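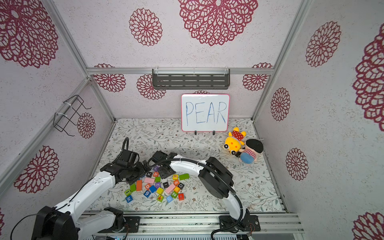

Two robot arms at work over the letter blocks, whiteboard reading "PEAR".

Civil Practice Skills
Week 5: Witness statements
Notes by Florin Roman

Welcome back! This is my favourite week of the course. Last time we left the Cârstea file with pleadings closed and a stack of disclosure, 72 pages of it, mostly delivery dockets and emails between Sellgate and Nomard. Now we get to talk to people and write down what they know, in their own words, in an order a judge can follow.

Quick recap of the dispute, for anyone who missed it. Mrs Cârstea runs a small bakery. She hired a refrigeration unit from Sellgate, who had Nomard install it. The unit failed, she threw out stock worth $2,562, and each company says the other one was responsible. It's a modest claim, but it has contract, agency and negligence all tangled together, and I love it for that.

1. What the statement is for

In many civil hearings the written statement takes the place of most or all of the oral evidence in chief. The witness adopts it and cross-examination starts. So anything left out may be very hard to get in later, and anything overstated will be found by the other side. Check the rules of the court or tribunal you're in before you draft a word. Form, oath or affirmation, and filing deadlines all vary, and I'm not going to list them in these notes when the current rules are a click away.

2. Before the interview

Read the whole file. Yes, all of it, even the dockets. Build a one-page chronology and leave gaps where you don't know what happened. Those gaps are your interview plan.

Think about who needs to be in the room as well. A family member who might also be a witness should normally wait outside, however kind they are about making the tea. Explain early on who you act for. The Nomard installer isn't our client, and he needs to hear that from you in plain words before he tells you anything.
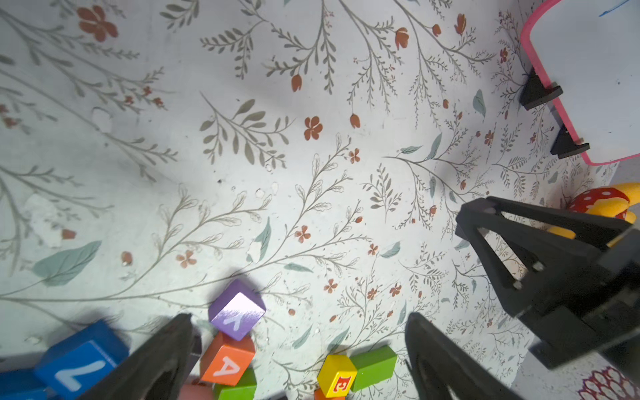 Gripper fingers open above the tabletop, with a few toy blocks between.

3. Asking the questions

Start wide. "Tell me about the morning the unit stopped" will get you further than six neat little questions you wrote on the bus. Let the person run, take notes, and try very hard not to interrupt (I still find this difficult). Then go back over it in time order and fill in the detail.

Watch for these:

Conclusions dressed up as facts. "Sellgate knew it was faulty" is a conclusion. What did somebody say, to whom, and when?

"We" and "they". Which person? In our file "they" turns out to mean three different people in a single email.

Hearsay. It may well be admissible in your forum, but the reader has to be able to see where the information came from. "My sister told me on the phone that the alarm was sounding" does the job nicely.

Estimates. If the witness is unsure about a time, the statement should sound unsure about it too. False precision is a gift to opposing counsel.

4. Drafting

Write in the first person, in numbered paragraphs, one topic to a paragraph. Use headings if it runs past a couple of pages. Keep the witness's vocabulary! Mrs Cârstea says "the big fridge", and if you change that to "the refrigeration apparatus" she will look bewildered when she's asked about it under oath.

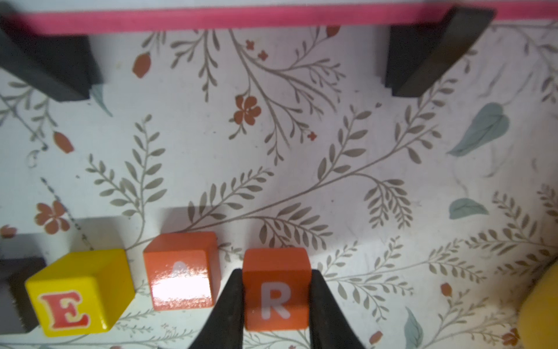 Attach documents where the witness can speak to them, and identify each one clearly the first time it comes up. An exhibit the witness has never seen before doesn't belong in her statement. Argument doesn't belong there either. Save it for submissions, where you can enjoy yourself properly.

Compare these two versions of paragraph 14 in the draft:

Version A: "The installation was carried out negligently and without regard to the manual."

Version B: "I watched the installer push the unit flat against the back wall. I asked him whether it needed room behind it. He said it would be fine."

Version B is so much stronger, and it's shorter to defend in cross-examination. We'll spend a good part of the tutorial turning As into Bs.

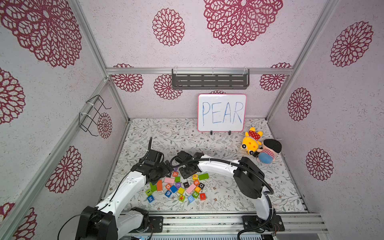 The workcell from above and behind, with letter blocks across the floor mat.

5. Reading it back

Sit with the witness and go through the final draft line by line. Ask them to correct anything, however small. If English isn't their first language, find out early whether an interpreter or a translated statement is required. Never let anyone sign a statement they've only skimmed, even if the filing deadline is this afternoon.

If something changes after signing, tell your supervisor straight away. A short supplementary statement is usually far better than a surprise at the hearing.

For the tutorial

Bring your chronology and a first draft of Mrs Cârstea's statement, five pages at most.

Read the installer's emails in the Clundness bundle and mark every "they" you can't pin to a person.

Be ready to interview a classmate for ten minutes without a script. It's great fun and much harder than it sounds!

The written assessment is due in June. Questions about format can go on the unit discussion board so that everyone sees the answers.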